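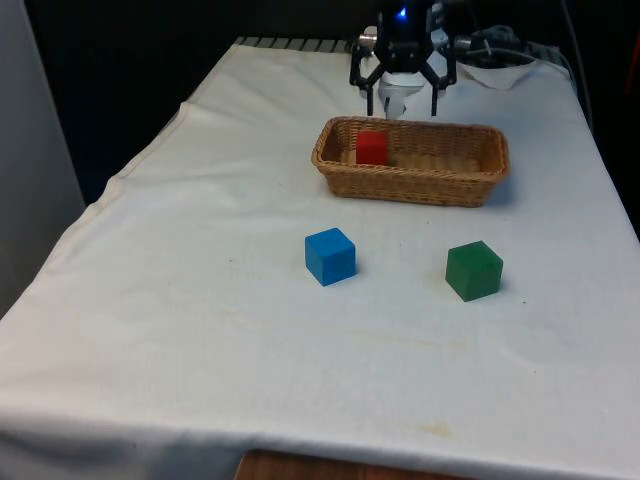

3.2 The block-sorting task

We settled on the block task in the second week of the module, mostly because it was the only idea all of us could explain to somebody's mum in one go. You have a wicker basket, you have three wooden cubes (red, green and blue), and the arm has to put the cubes in the basket in whatever order you ask for. That's it! Rosalind Yazzie, who ran the module, had warned us off anything with string, liquid or food, and after watching the Esgate group try to fold napkins all term I'm very glad we listened.

Figure 2 has the layout we used for every run in this section, with the red cube already in the basket and the blue and green ones still out on the cloth. We went with a white cloth for the simple reason that our colour detector liked it. On the bare wood it kept deciding that bits of table were part of the basket, and I lost most of a Wednesday to that before Consuelo Rivas suggested covering the lot. The cloth does wrinkle, mind you, and a cube sitting on a fold ends up tilted, so the grasp planner (we called ours Nallora) had to cope with cubes that weren't flat. I'd thought that would be a small fix. It took us longer than the whole basket detector.

Figure 2. Workspace for the block-sorting task: gripper, wicker basket and the three coloured cubes.

We collected 2,345 grasp attempts in all, spread over 34 sessions, and I sat in on 17 of them. Each attempt was logged by hand as a clean pick, a slip or a miss. We argued a fair bit over what a slip was, and in the end we said that if the cube left the cloth at all and then fell, it was a slip, even if it happened to land in the basket (which I still think is a bit harsh on the arm).

Cube positions came from a little script that picked one of 16 starting layouts and told whoever was at the table where to put things. People are bad at being random. Before we had the script, I kept putting the blue cube on the left without noticing, and our first model had more or less learned that blue meant left. We threw those early runs out and none of them count towards the totals given here. The success rates by colour and by starting layout are in Section 4, along with the slips.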